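News > Technology > Business software

Drudirero releases inventory app for small grocers
April 30, 2023 - Staff report

Software firm Drudirero has released a mobile version of Pascual, its stock and ordering system for independent food stores. The app is free to current Pascual customers and runs on phones and tablets.
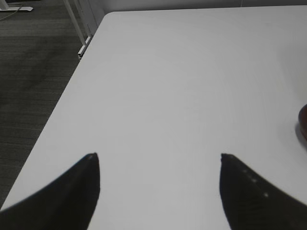
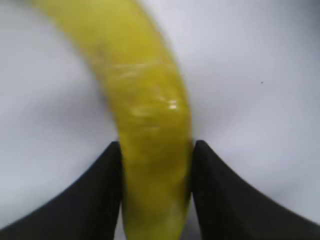
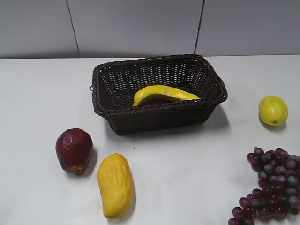

A white tabletop, top and bottom; a banana, center.

Store staff can use the app to check stock levels, place orders with suppliers and record items taken off the shelf. Until now those tasks had to be done from a desktop computer, usually in a back office. Orders entered on a phone show up in the desktop system within 2 minutes, the company said.

The app also works without a connection. Entries made in a cold room or basement are kept on the device and sent when the signal returns. If two employees change the same item while offline, the store manager is asked which entry to keep.

Drudirero tested the app with 13 stores in Poloston over the winter. Several of them asked for larger buttons and a simpler way to enter goods sold by weight, and both changes are in the released version. A request for shelf label printing was put off - the company said it needs more work on printer support.

Pascual is used by 200 stores, most of them with a single location. Customers pay a monthly fee for the desktop system, and that fee will not change with the new app. Stores that want to add more than 18 devices to one account will need to contact the sales office.

A second update is planned for June. It will add price change alerts and a Spanish-language menu. Drudirero said it is also working with Itudstead, a payroll software maker, on a shared login for stores that use both products.

The app can be downloaded now with an existing Pascual account.

Related items
Itudstead moves payroll customers to new data center
Poloston stores test digital receipts
Supplier ordering tools: what small shops are paying
Drudirero opens support desk on weekends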